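Verthorpe Tennis Club
Minutes of the ordinary meeting, October 11, 2019

The chair opened at ten past seven. Minutes of the last meeting were taken as read, with one objection to the word "unanimous," which has been struck.

1. Winter ladder

Jozefína Holub presented the plan for a singles ladder run on the Drokska ranking software. The club would pay 819 up front. She expects it to bring back players who dropped out after the summer league. Members asked which players, and whether any of them had said so. None had been asked yet.

It was pointed out that the paper ladder cost nothing and still fell apart by January, mostly over matches that were never scheduled. Software will not book a court for anyone. Deferred until we see 3 written commitments from former players.

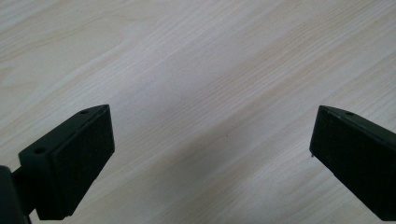 Minutes taken by Čestmír Jurčo

2. Court resurfacing

The Derden quote for court two came in at 681 for patching only. The chair called this a bargain. Others recalled that the last patch was also a bargain - and that the baseline bounce is now worse than before. A second quote is to be obtained.

3. Match against Derden seconds

Captain reports we are "favorites." The minutes note that we lost the last two. Doubles pairings still not settled.

4. Balls

Request for 200 for new practice balls. Approved, though the same amount was approved in spring and the hopper is half full of dead ones.

5. Any other business

Gate code to change. Lights on court one still flicker.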